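Lirkville Technical Institute
Automation in Daily Work, Unit 6: Household Chores

Reading for Tuesday, May 11, 2021. Students should bring this handout to the discussion section.

6.1 What is being asked

The question for this unit is whether a machine can do an ordinary chore in an ordinary room. A factory robot repeats one motion on one part in one place. A kitchen or a family room offers none of that order. Bowls are moved between meals, boxes are left at odd angles, and the person who wants help will not mark the floor with tape.

Clearing a table is a good test case. It calls for finding each object, choosing where to hold it, lifting it without striking anything nearby, and putting it where it belongs. Most adults do this while talking. For a machine, each part is a separate problem, and an error in one is carried into the next.

6.2 Two arms at one table

Long, shallow objects are awkward for a single gripper. Held at one end, a box tilts, and whatever rests on it may slide. A second arm can steady the load or handle a smaller item, but the two must share the same space — and elbows and cables take up room as well as fingers do. Note in the simulated room how near the two grippers come to each other at the blue box, one at its raised end and the other pointing down at a small dark object on its upper edge.
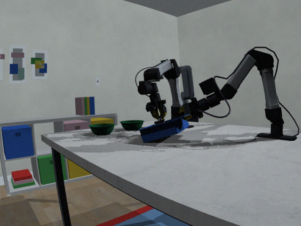
6.3 Simulation and its limits

Practice in simulation is cheap, and a dropped bowl costs nothing. The Okeke exercise set used in this course contains 14 table tasks, each of which may be restarted as often as needed. The course log for the set now holds 1,874 attempts.

Students should be cautious in reading such totals. Friction, soft materials and poor lighting are hard to model well, and a motion that succeeds on screen may fail on a real table.

6.4 Assignment

Read chapter 13 of the course reader. Then choose one chore from your own home and divide it into no more than six steps. For each step, state what the machine must sense and what would count as failure. Written work is due at the first meeting in June.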